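Subject: Re: [dorkent-kitchen] microwave splatter, paper towel, and the sausage question
From: Přemysl Jelínek
Date: Jul 8, 2022

Hi all, quick one before I run for the bus. Answers to the microwave stuff from the last digest, out of order, sorry. 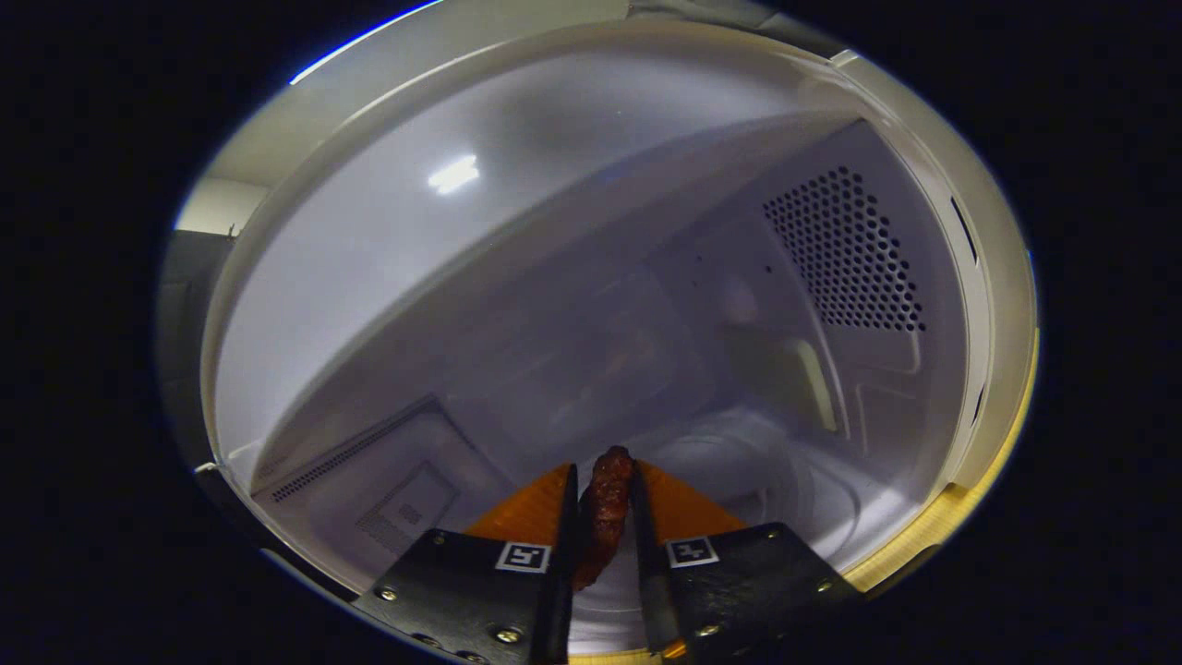

1. Reheating the little sausages

Short answer, yes you can, and no they don't have to go like shoe leather. I do them most lunches. Half power, short bursts, turn them over in between. Browned ones straight from the fridge need less than you'd think - start with 30 seconds, and cut one open to check it's steaming all the way through before you eat it. If not, back in.

Prick the skin first if it's a fat one with a proper casing. The skinny dried out ones don't need it.

Put them around the outer part of the plate and leave the centre bare. One on its own, same thing, off to the side. And please use a plate. Not straight on the glass.

2. Cover or no cover

Cover. Always. The plastic dome lives on top of the fridge at Baudry St, and if it isn't there look in the drying rack. Paper towel works too but tuck it under the plate or it lifts off and sticks to the food. A cereal bowl upside down is fine for one sausage, just mind your fingers coming out.

3. Cleaning it

I wrote this up in December and I gather it went to half the list only, so again:

- mug of water, slice of lemon or a good glug of vinegar, wooden spoon standing in it
- 4 minutes on high, then leave the door shut for another 3
- wipe roof first, then walls, then floor
- turntable out and into the sink with dish soap, it's only glass
- wipe the track under the turntable too, crumbs in there are what makes the grinding noise

The roof is the bit everyone forgets. Sausage fat goes up, not just sideways. Get your head down and look.

Vent holes - do NOT spray anything at them. Damp cloth, wrung right out, wipe across. If there's grease sitting in the little holes use a dry toothbrush and go gently. No skewers or toothpicks, somebody snapped one off in the old Lekmont and we never got the end out.

Same goes for any cover panel on the inside wall. Leave it where it is. Some of them look like cardboard and people peel them off thinking it's packaging. It isn't. If it's scorched or falling apart, stop using the microwave and email the list.

Now to the message from Flirnarby, my bits are in between.

> Hello everyone, first time posting. We've just taken over the
> kitchenette at Flirnarby and inherited a microwave with it. It works
> but everything comes out either cold in the middle or burnt on the
> ends, sausages especially. Is the machine on its way out or is it us?

Probably you, no offence! Ends burn on anything long and thin, they catch the heat first. Lower power, longer time. Also check the turntable is seated on the coupler and really going round. Put a mug of water off to one side, run it 20 seconds, and see if the mug has moved.

> Also there is a smell. Not awful, sort of smoky bacon. We've wiped it
> out twice and it comes back.

See roof, above. And the door seal, run a cloth along the edge and have a look at what comes off. If it's still there after that leave a small bowl of baking soda in overnight with the door closed. Take it out before the first person makes porridge. Put a note on the door, seriously.

> Last question, is it OK to brown them in the microwave or does
> that need a pan? We only have the one hotplate and there's usually a
> lineup for it.

Pan. A microwave wont brown them in any way you'd enjoy. It'll wrinkle them, darken the odd spot and dry the ends. What I do is cook a whole batch in the pan at home, 13 or so fit in mine if theyre small, cool them quickly, lidded container in the fridge. Then it's only a reheat at work and you stay out of the hotplate lineup. Eat within 3 days or freeze them flat on a tray and bag them after.

> Thanks in advance, and if anyone has a spare splatter cover we would
> happily take it.

Got one. Bit yellowed but no cracks. I'll leave it on the shelf by the Baudry St back door with FLIRNARBY on masking tape, grab it whenever.

Other thing, the shared tongs are missing again, the long ones with the blue handles. If they went home with you in a lunch bag just bring them back, no questions.

And whoever is leaving bacon fat in the good mug, pls get a tin.

Running now, bus is at 9 past.

Přemysl

--
dorkent-kitchen mailing list
To unsubscribe, reply with "unsubscribe" in the subject line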